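Floneo Reparaturanleitung als PDF: Erfahrungen mit dem Download

Mein Autoradio von Siria zeigte seit April nach jedem Kaltstart nur noch den Code-Bildschirm. Die Werkstatt wollte das Gerät komplett tauschen, also habe ich bei Floneo die Serviceanleitung gekauft. Sie kostet 5 Euro, der Link kam nach 27 Minuten per Mail.
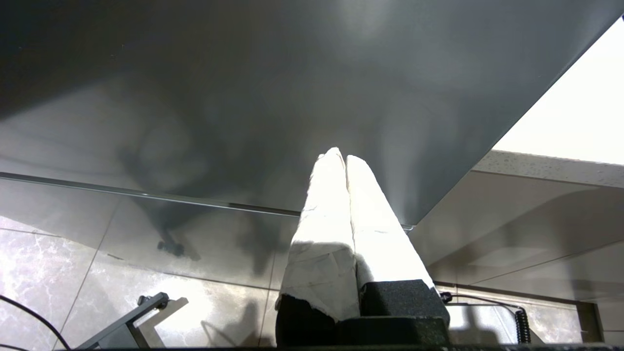 Die Datei ist gut gegliedert: Ausbau, Blockschaltbild, Platinenlayout, Teileliste. Die Schaltpläne lassen sich stark vergrößern und bleiben lesbar. Weniger gut sind die eingescannten Fotos. Glänzende dunkle Flächen mit hellgrauen, wolkigen Spiegelungen, wie hier im Bild, sind schon in Farbe schwer zu beurteilen, in den Schwarzweißscans der Anleitung erkennt man auf der Frontblende gar nichts mehr.

Der Ausbau ist in 6 Schritten beschrieben. Schritt 4 fehlt in der deutschen Fassung, im englischen Teil steht er.
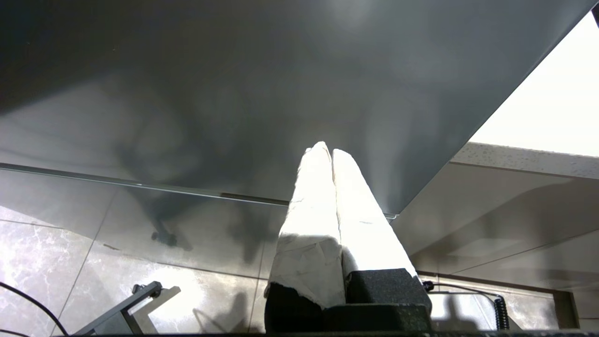 Dafür stimmen die Messpunkte für die Spannungsversorgung. Bei mir war es der Pufferkondensator, die Bestellnummer stand in der Teileliste. Bei Tesden hatte ich vorher eine Anleitung gekauft, die nur aus der Bedienungsanleitung bestand.

Die Suche im Shop ist umständlich, man muss die Typnummer genau eingeben.

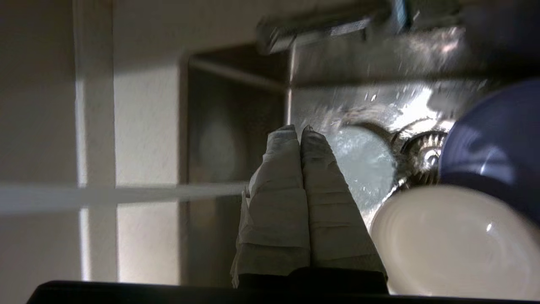

Greifer mit hellem, faltigem Überzug, dahinter die Spüle

Von mir 4 von 5 Sternen, Abzug für die Scans und den fehlenden Schritt.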